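Gray wool turned stiff after washing, and the sleeves are longer than before

Posted in Clothes and Laundry

Hello to all. I hope I put this in the correct section. My aunt gave me a cardigan which she knitted from an old pattern, I believe from 1950 or near to it. The yarn is Birnel, light gray, pure wool, and the paper band says hand wash. I washed it in the bathroom sink with the normal liquid that I use for shirts, and then I hung it over the shower rail during the night.

In the morning I had two problems. The body feels stiff, almost like cardboard at the lower edge, and the sleeves have become longer. When I put it on, the cuffs cover my fingers up to 5 cm. The shoulders also have small points where the rail was.

I did not use hot water, I am quite sure of this. I would like to know if the wool is felted, and if the sleeves can be made short again without cutting. She is coming to visit in July and I want to wear it.

Snædís Þorgeirsson

Alfie Goodall

It is probably not felted. When wool is felted the piece becomes smaller and thick, and you cannot see the single stitches any more. Yours became longer, so I think you have two different things: soap which stayed in the wool, and the weight of the water which pulled the sleeves down.

For the stiffness, wash it again, but only with water first. Fill the sink with water that feels neither warm nor cool on your wrist, put the cardigan in and press it down with flat hands. Do not rub. If the water becomes cloudy, there was still soap inside. Change the water until it stays clear. I needed many changes the first time I did this with a pullover, because I had used too much liquid.

Lift it out with both hands under the whole piece — never by the shoulders or by one sleeve. Wet wool is heavy and the stitches open under their own weight.

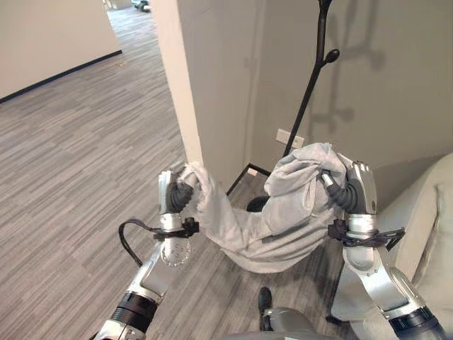
Then lay it on a dry towel, roll the towel together with the cardigan inside, and press on the roll with your knees. Open it and move the cardigan to a second towel. Now you can give it the shape. Push the sleeves together with your fingers from the cuff in the direction of the shoulder, a little at a time, until they have the length you want. Measure from the underarm and make both sides the same. Mine is 44 cm there, but of course yours can be different.

Leave it flat until it is fully dry, and turn it once. Keep it away from the radiator. The points on the shoulders should go away if you press them with a wet finger while you are shaping.

For the soap I use the wool wash from Iketti, but any one for wool is fine. The liquid for shirts is too strong and you need more water to remove it.

chukwu_fan

just put it in the dryer for 5 minutes, mine got shorter. it was a cotton one tho

Adberg

I agree with most of what Alfie wrote, but please do not follow the dryer advice. With cotton it may be good, with pure wool you can lose the cardigan in one time.

I want to add one thing about the cuffs. If they are knitted in rib and they stay wide after drying, you can pass a thin elastic thread through the inside of the rib, two or three rows, and tie it loosely. It is not visible from outside and you can take it out before the next wash. My mother did it on all our school pullovers.

Also, do not keep it on a hanger afterwards. Fold it and put it in a drawer, otherwise the sleeves will slowly become long again.

Snædís Þorgeirsson

Thank you both. I changed the water four times and it was cloudy until the third. It is lying on the towel now and already the lower edge is softer. I will buy the elastic thread only if I need it.

Print this page | E-mail this page

Related threads
Wool blanket smells after storage
How to remove small balls from a pullover
Can I dye a light gray scarf at home?
White vinegar in the last rinse, yes or no
Moth holes near the collar

Contact us | Copyright belongs to the posters | Back to top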